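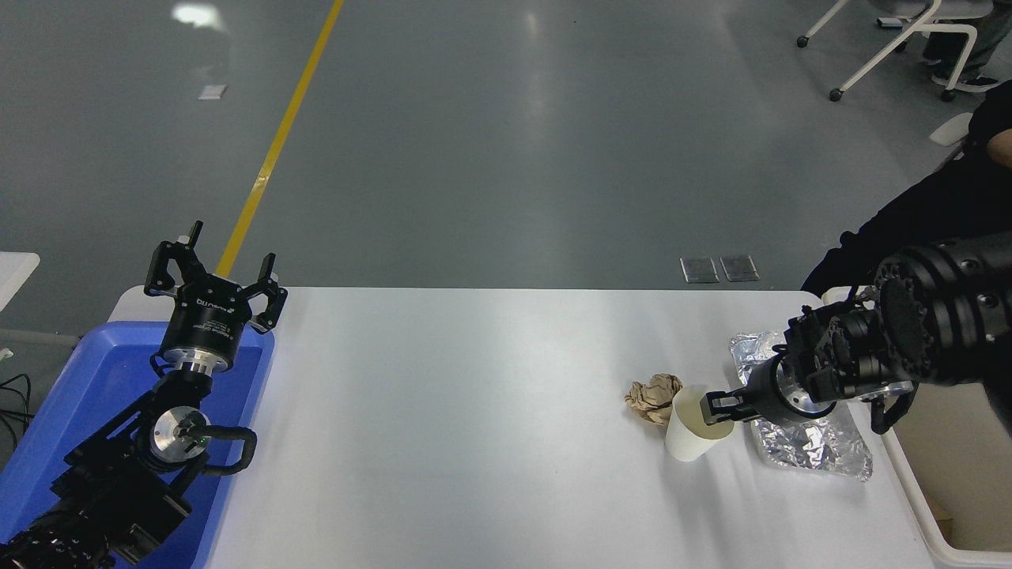
Sorting table, paper cup on its side with the brown paper and the foil tray.

Workshop notebook, Platgate
April 1, 2022

Purpose of entry: to record the state of the sorting table and the rules in force for light waste - paper, cups and foil. The previous rules date from December and were written for the narrower table. Several lines in them no longer apply.

Table. The long white table remains in its present position on the gray floor. The surface is to be wiped down at the start and end of each session with the Vilach cleaner only. The stronger product left over from the Gorkum room dulls the finish and should be returned to the store. Glare from the overhead lights is still noticeable on the top. A request to change the fittings was submitted and has not been answered.

Containers. The blue one stays at the left end. The large off-white bin stays at the right end. Colleagues have asked whether the two may be exchanged. They may not, as the wall chart and the Ignacio log sheets both refer to them by side.

Items in use. The standard light set consists of a crumpled ball of brown paper, a white paper cup and an aluminum foil tray. Notes on each:

Brown paper. To be crumpled by hand from a full sheet and used until it no longer holds its shape. Pieces torn from a used sheet are too small and should be discarded.

Paper cup. White outside, pale inside. Cups are drawn from the sleeve of 200 on the second shelf. A cup with a split rim or a flattened wall is to be replaced at once. Cups that have held coffee are not to enter the set under any circumstances.

Foil tray. Trays crease quickly and this is acceptable. A tray with a torn corner is not, on account of the sharp edge. At present 8 trays remain in stock. Reorder when the number falls to two.

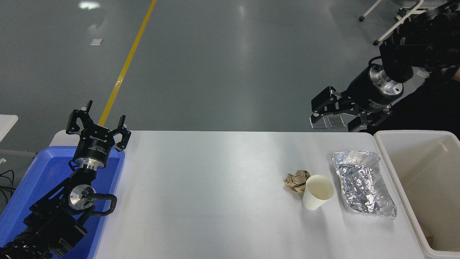
Author: Workshop Supervisor, Platgate
(name withheld on the shared copy)

Placement. The three items are set close together toward the right half of the table, with the paper ball farthest left, the cup beside it and the tray to the right. The cup lies on its side. The tray may be set at an angle, and no correction is needed if it is.

Classification. The foil tray continues to raise questions. Under the December rules it was entered as mixed waste. It is now entered as metal, provided it is free of food. The log sheets have a separate column for this from sheet 9 onward - earlier sheets should be left as they are and not amended by hand.

Outstanding:
Revised wall chart to be printed.
Liners for the off-white bin. The current size slips below the rim.
Vilach cleaner, two bottles, to be ordered with the foil trays.
Old rules to be removed from the binder once the chart is up.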